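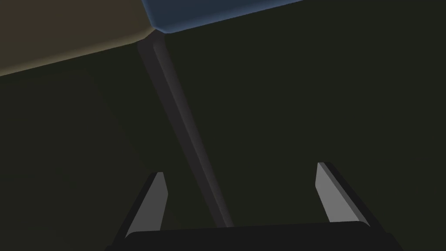

Pale gray matte next to near black.

Duver Matte Floor Paint
Water-based, one-part, for indoor floors
Made by Aigner

Duver is a matte paint for concrete, cement screed and sanded wood floors inside the house. It is used in hallways, workrooms, basements and laundry rooms. It is not meant for garages where cars are parked, and it should not be used outdoors or in a shower.

Small can: $49
Large can: $94
Coverage, large can: nearly 27 square meters per coat
Coats: 2
Finish: matte
Thinning: none needed, water for cleaning tools

Preparing the floor

Vacuum first, then wash with warm water and a degreaser and let the floor dry overnight. Old gloss paint has to be sanded until it looks dull all over. Fill cracks with a cement filler and sand them level. New concrete should cure fully before you paint it. If you tape a piece of plastic to the floor and find moisture under it the next morning, the floor is too damp for Duver.

Bare concrete and cement screed need a coat of Trusus primer. Sanded wood does not, except where there are knots or old stains. Trusus is sold separately and is white, so under the darker colors you may want to have it tinted at the counter.

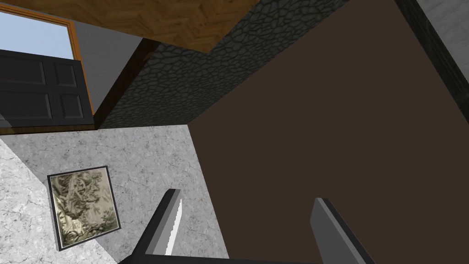 Heiðrún Holst wrote to us in July that she skipped the primer on her basement stairs and had the paint lift on the top step after one winter. She sanded it off, primed, and repainted with what was left in the can. She would like the primer warning printed larger on the label. We have passed that on.

Applying

Stir well, down to the bottom of the can. Cut in along the walls with a brush and roll the rest with a short-nap roller. Work toward the door. Keep the windows open a little but avoid a strong draft, which makes the paint dry in streaks. Let the first coat dry overnight before the second. You can walk on it in socks the next day. Wait a week before putting back furniture or rugs.
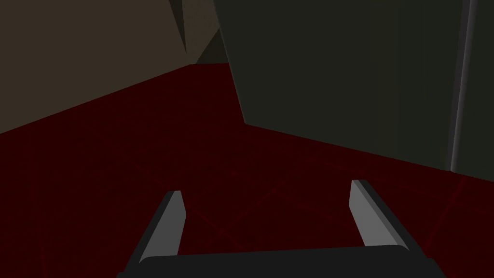 Colors are mixed to order from the Stasetti fan deck, and mixed cans cannot be returned. Order a sample pot if you are unsure and paint a board with two coats, then leave it on the floor for a day. Strong colors change a room more than people expect. A dark crimson floor like this one sets off black and pale gray well, but it shows dust and lint sooner than a mid-tone does. Grays and browns are easier to live with in an entryway.

Care

Sweep or vacuum, then mop with plain water or a mild soap. No wax, no steam cleaner. Scuffs usually come off with a damp cloth. Keep some leftover paint in a jar for touch-ups and write the color code on the lid.

For questions about coverage or tinting, ask for Ursina Imhof at the order desk.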